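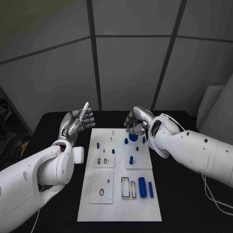 Zbigniew Michalski doubts that a drain cover can be judged apart from the ground it is laid on, and would prefer that leakage figures for covers were not published at all unless the roughness of the surface is given beside them. We accept the second point in part. The results in this section are therefore reported by surface first and by cover second, and the reader who wants a single figure for a given cover will not find one.

4. Leakage past portable drain covers on worn yard surfaces

4.1 Background to the measurements

Portable drain covers are laid over a gully grating when a liquid has been spilled on a yard and may reach the surface water system. Most are soft sheets, square or round, with one tacky face. The sheet is pressed down by hand or foot and the liquid standing on top of it adds to the sealing force. On a smooth plate the method works well and the leakage is small enough to be hard to measure. Yards are seldom smooth. Concrete loses its surface paste within a few winters and the stone beneath is left standing proud; asphalt ravels at the edges of the gully frame, where lorry wheels pass; the frame itself often sits lower or higher than the ground next to it.

The question here is how much of the loss seen in practice comes from the cover and how much comes from the surface. Section 3 dealt with the static case on machined plate. The present section deals with the same covers on four surfaces cut from the yard at Plaleck and with one surface cast for the purpose.

4.2 Covers

Two commercial covers were used. The Prarnon is a single layer of soft polymer, tacky on both faces, supplied with a thin film that is peeled off before use. The Gasser has a stiff upper layer bonded to a softer lower one and is tacky on the lower face only. Both were bought from stock and neither supplier took part in the work. Covers were square and were chosen so that the sheet overlapped the frame of the grating by the same margin on each side.

A cover was used for no more than five runs on any surface and was washed in warm water with a mild detergent between runs, then left to dry on a rack with the tacky face upwards. Wiping with cloth was tried at first and given up, as fibres stayed on the face and could be found in the seal afterwards. Runs made with wiped covers have been left out of the results.

4.3 Surfaces

The slabs from Plaleck were lifted with a disc cutter when the yard was being relaid. Slab A is brushed concrete with little wear. Slab B is concrete of the same age taken from the wheel track in front of the loading dock. Slab C is asphalt from the edge of a gully and slab D is asphalt from open ground. The cast surface, slab E, is a fine mortar with a single straight groove running from the middle to one edge. It represents no real yard and was included only to give a leak path of known shape.

Texture depth was measured by the sand patch method, five patches to a slab, before the first run and after the last. The change over the series was less than the scatter between patches for every slab except C, which lost a number of small stones during washing. The values for C are the mean of the two sets — a rough treatment, but no better one was open to us, as the loss could not be assigned to particular runs.

4.4 Apparatus and procedure

Each slab was set level in a steel tray with a circular opening cut through the centre and a grating fitted in it. A bottomless square tank was bedded on the slab with putty and bolted to the tray. Liquid that passed the cover fell through the opening into a pan on a balance, and the mass was logged once a second. The putty bead was checked before each series by filling the tank with a blank steel plate sealed over the opening. No series was begun until the blank had held for a full hour.

The cover was laid by one of two operators following a written card. It was lowered from one edge, not dropped, and pressed down along the frame in a fixed order. Water was then let in slowly at a corner of the tank, away from the cover, until the required head was reached. The head was held by a weir for the length of the run. Water was used in all runs reported here. A shorter series with a light mineral oil is described in section 5.

The run length was 1000 seconds. Shorter runs were tried, but on the rougher slabs the leakage fell for several minutes after filling while the sheet settled into the texture, and a short run would have overstated the loss. Grit was applied in one half of the runs as a dry mixture of sieved sand and yard sweepings, spread evenly over the slab before the cover was laid.

In all, 536 runs were started. Of these, 491 were kept. The rest were rejected for one of three causes: a wiped cover, a failed putty bead found at the end of the run, or a gap in the balance log. The rejected runs were spread over all slabs and both covers, and we do not think that their removal has shifted the results in either direction.

4.5 Results

On slab A both covers held well. The leakage after settling was at or near the limit of the balance and the two covers could not be told apart. Grit raised the loss for the Gasser slightly and for the Prarnon hardly at all.

On slab B the covers separated. The Prarnon leaked less at low head, the Gasser less at high head, and the curves crossed near the middle of the range. The likely cause is the stiff upper layer of the Gasser, which bridges the hollows between exposed stones when the load on it is small and is pushed into them only when the head rises. The softer sheet follows the surface from the start but gains less from added load. Lifting the covers after the run gave some support for this reading: the imprint on the Prarnon was much the same after every run, while that on the Gasser deepened with head.

The asphalt slabs gave the highest losses and the widest scatter. The largest single value in the series, 803 grams over one run, was recorded on slab C with the Gasser and grit at low head. A repeat with a fresh cover gave less than half of that. Inspection showed that one stone at the lip of the frame had turned in its socket between the two runs, and we take the first value as a true reading of a surface that was then changed. It has been kept in the data. Slab D behaved like a rougher version of slab B, with the same crossing of the curves, though at a higher head.

Slab E leaked along its groove and nowhere else. The loss rose in proportion to the head for the Gasser. For the Prarnon it rose more slowly and then levelled off, as the sheet sagged into the groove and narrowed it.

Operator effects were small on slabs A, B and E. On slabs C and D one operator obtained lower losses than the other throughout. Both had followed the card. The difference appears to lie in the force used when pressing along the frame, which the card did not specify. Dorota Wilczyńska has since suggested a weighted hand roller in place of pressing by hand, and a trial of this is planned for December.

Figure 4. Two white robot arms and a white assembly board on a black table.
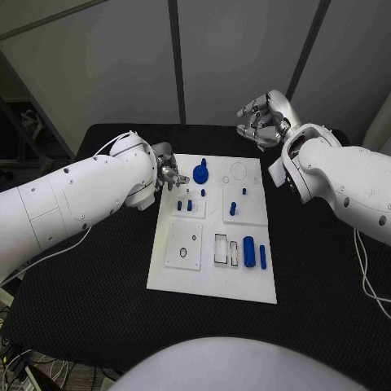
Page last changed: 13 Nov 2018

4.6 Discussion

The surface accounted for more of the variation than the cover in every comparison that could be made. Moving either cover from slab A to slab B had a greater effect than changing one cover for the other on slab B, at any head. It follows that a user with a badly worn yard gains more from repairing a narrow band of ground beside each gully than from buying a different cover. The band need only be as wide as the overlap of the sheet.

Texture depth alone did not rank the slabs correctly. Slab D was deeper in texture than slab C but leaked less. The sand patch gives a mean volume over an area and takes no account of whether the hollows are joined. On slab C they were joined, by ravelling along the frame, and a short continuous path was enough to carry most of the flow. A measure of connected depth along the line of the seal would be of more use, and the outflow meter used on road surfaces may serve if its rubber ring can be matched to the sheet. Michalski's objection bears on this point more than on any other: had we given roughness in the usual way and nothing else, slabs C and D would have been put in the wrong order.

The effect of grit was less than expected. Site guidance commonly asks for the ground to be swept before a cover is laid, and on smooth concrete with a stiff cover the advice is sound. On the asphalt slabs the loss with grit was within the scatter of the loss without it. Sweeping takes time during which liquid is entering the drain — a cost that was not measured here and that may well exceed the gain on rough ground.

4.7 Limits of the work

All runs were made indoors on level slabs at room temperature. Soft sheets stiffen in the cold, and the crossing of the curves on slabs B and D would be expected to move to a higher head in winter. Yards are laid to falls, so that a gully stands at a low point and the cover is bent slightly along two lines when it is in place; the slabs were too small to reproduce this. The covers were new at the start of the series, whereas those kept in spill kits may have been folded for years. A set of aged covers has been obtained from the Wikano depot and will be run on slabs A and B with the apparatus unchanged. Slab C will not be used again, as its surface is no longer stable enough for repeat runs.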